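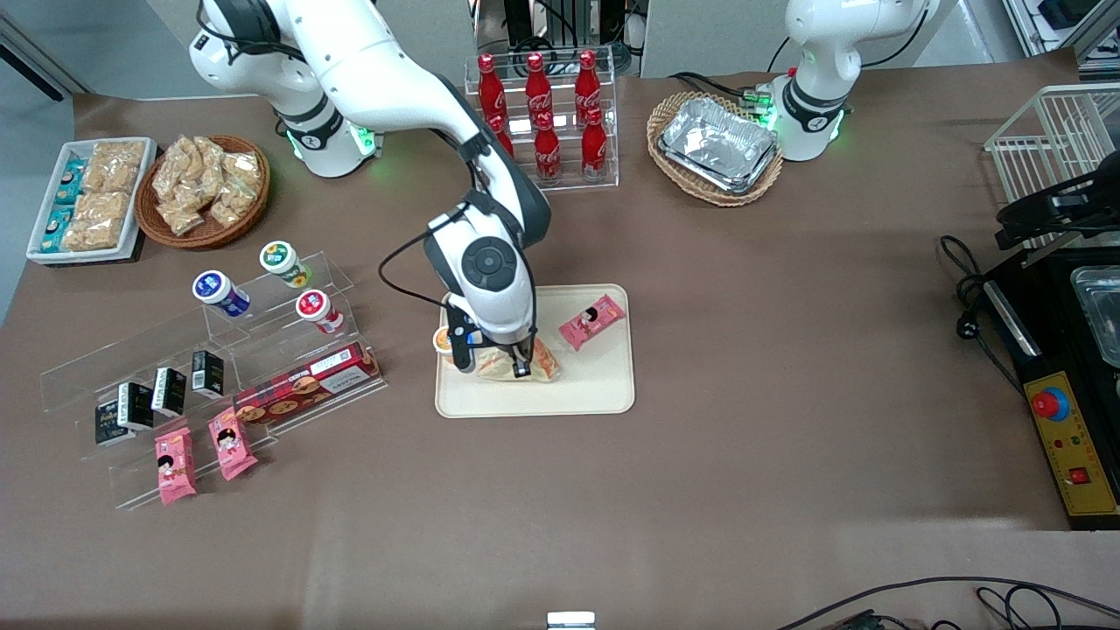
Miyuki Yagi bet me two coffees I couldn't log 94 clean grabs before lunch, and by eleven I had 39 and a sore thumb. At Ondosura you teach the arm by doing it yourself, over and over, until the learner has seen enough of you. I'd saved the pastry for last because that clear wrapper slides around like a fish – and there it was, up off the tray by a hair, pinched in those two black fingers, with the pink cartoon girl next to it in the corner. I held my breath. "Forty," Miyuki said, and tapped the key.

"You hum when you lift," she added. "Every single time."

I went for the next one and tried very hard not to hum. It came out as a whistle.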